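Handheld gripper lets go of small items halfway to the box

Posted in Grippers and End Effectors
November 25, 2019

Loan Quách
I look after one hand-held two-finger gripper at work, a Satell with the ribbed blue pads. We use it for sorting small desk items into a shallow box. Until September it was fine. Now anything narrow with a smooth plastic body turns in the fingers on the way over, and maybe one in five gets dropped. Tape rolls and jars give no trouble.

What I have done so far:
Wiped both pads with a damp cloth.
Swapped the left pad for a new one from Fagundes.
Raised the closing force two steps in the Dutar software. It made no difference that I could see.

The cycle counter reads 1,883 and I don't know if that is high for this model. The picture is from the camera on the tool.

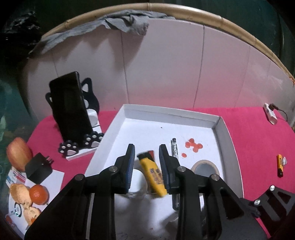

Gripper over the box, yellow item between the pads. Pivot screws visible on both sides.

Do I need new linkages or is this an adjustment? I would like to avoid sending it away because the last repair took 8 weeks.

Sem Van Damme
Check the pivots before you order anything. Take the tool off power, close the fingers by hand and push one fingertip sideways. If it rocks, watch the pivot screws while you push and see which one the play is coming from. On mine it was a lower one. I backed it out, cleaned the threads, put on a small drop of medium threadlocker and turned it in until the play was gone and the finger still swung freely. If you go too tight the finger gets lazy on opening, so do a quarter turn at a time.

Then do the pads. You changed only the left one, and a new pad is often a bit thicker than a worn one. The two faces don't meet square after that, and a round or narrow body will roll. Change them as a pair. Run the zero routine again afterward with the fingers fully closed and nothing between them. The force setting is not worth much until you have done that.

1,883 cycles is low. Mine had nearly 629 hours on it before I touched the linkages, and I still have the original ones.

ellura_bench
just buy new pads, the old ones go shiny

Loan Quách
Thanks Sem. There was play on the right finger, both screws a little loose. I snugged them up and have ordered 2 matching pads. I hadn't redone the zero after the pad change, so I'll do that when they get here and leave the force where it was originally.

Sem Van Damme
Put the force back before you run the zero. Mine kept the old value until I restarted it.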